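Last updated: March
Print | E-mail

Section 9. Moving your home folder to a new disk

Take your time with this one – it's easier than it looks, and you can stop for coffee after any step.

1. Plug in the new disk and start Flarau from the live USB stick.
2. Open Drodstead and pick the new disk from the list on the left. Read the name twice, please.
3. Choose Format, then ext4, and type "home" as the label.
4. Press Copy Folder and let it run. My own 122 GB took most of an evening.

Caution: leave the old folder alone until you've logged in from the new disk.

Note: Duangjai Duangkaew kindly tested these steps on her laptop, and step 3 is clearer thanks to her.

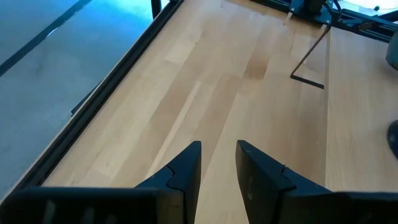

5. Restart, log in as usual, and open a few files you know well.

9 comments | Share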